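Erelia working group on simulated kitchen trials
Minutes, July meeting

Chair: Wyn Mostyn
Minutes: Riet Dijkstra
Also represented: Moura, Deltside

1. Minutes of the last meeting
Accepted with one fix. The trial count under item 4 should read 259, not 295.

2. Draft rules for arm motion near fixtures
Wyn went through the second draft. Moura asked that the rules cover the approach as well as the grasp, as the first draft began only at contact. Agreed.

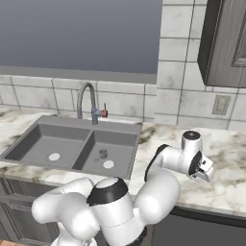

Clearance will be set per fixture and written into the task file before a run starts. Riet wanted the list of fixtures to be complete, down to small parts. The red lever on the faucet is to be listed separately from the spout, and the outlet on the tiled wall gets its own entry too. Deltside asked whether the outlet matters in simulation. The group's view was that it does – the same rules will be used on hardware later.

3. Logging
A run with any unplanned contact is to be logged as failed, even if the task was completed. Deltside disagreed and would prefer a separate code. Of the 700 runs in the Batik set, 127 were logged under the old wording and will have to be reviewed. Moura will do this.

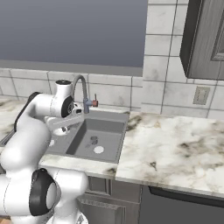 Riet noted that the start pose must be saved with every log. Runs without one will be left out of the totals. Changes to a scene file need a new version number, including changes to surface textures.

4. Stop conditions
Held over. Wyn to send out new wording for joint limits and for loss of tracking.

Actions
Wyn – stop condition wording
Riet – fixture list, third draft of the rules
Moura – review of the 127 runs
Deltside – written proposal for a separate contact code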